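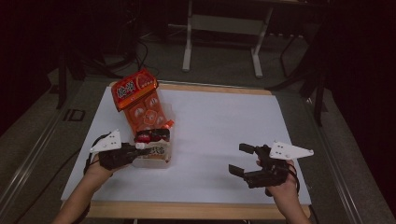 Contrôle avant session, poste de démonstration à deux pinces tenues à la main, chaîne logicielle Drollus. Fiche remplie en novembre par Mahnaz Rahimi, à reprendre à chaque changement de version du module de perception. Les contrôles portent sur le logiciel ; la mécanique des pinces a sa propre fiche. Tâche de référence : maintien d'une boîte en plastique transparent avec la pince gauche, pince droite ouverte au-dessus du plateau blanc. Les deux plaques triangulaires doivent être suivies séparément pendant toute la prise.

1. Horodatage des flux
Conforme. Les deux pinces et la caméra partagent la même horloge. Redémarrer le service Ernik après toute coupure réseau.

2. Détection des plaques triangulaires
Conforme avec réserve. Sur 3 161 images relues, la plaque gauche est perdue par moments quand l'avant-bras pivote. Le filtre garde alors la dernière pose sans lever d'alerte. Ticket ouvert.

3. Affectation gauche/droite
Conforme. Tester en croisant les mains deux fois. Les identifiants ne doivent pas s'inverser.

4. Segmentation des objets transparents
Non conforme. Le masque suit l'emballage orange et ignore les parois de la boîte. Le point de contact calculé tombe trop en arrière. Ne pas envoyer ces prises au planificateur.

5. Ouverture des mâchoires
Conforme. Valeur relue en position ouverte puis fermée, pas de dérive après 400 cycles.

6. Arrêt logiciel
Conforme. Délai de garde réglé à 700 ms dans Ikonen. L'ancienne valeur traînait encore dans le fichier local, corrigée.

7. Câbles
À surveiller. Vérifier que la boucle au poignet ne passe pas devant la plaque, le suivi décroche aussitôt.

8. Export vers Sundley
Non vérifié, serveur en maintenance jusqu'à 14 h.

Décision : enregistrement autorisé, sauf objets transparents. Refaire le point 4 avec le nouveau modèle de profondeur et joindre les journaux.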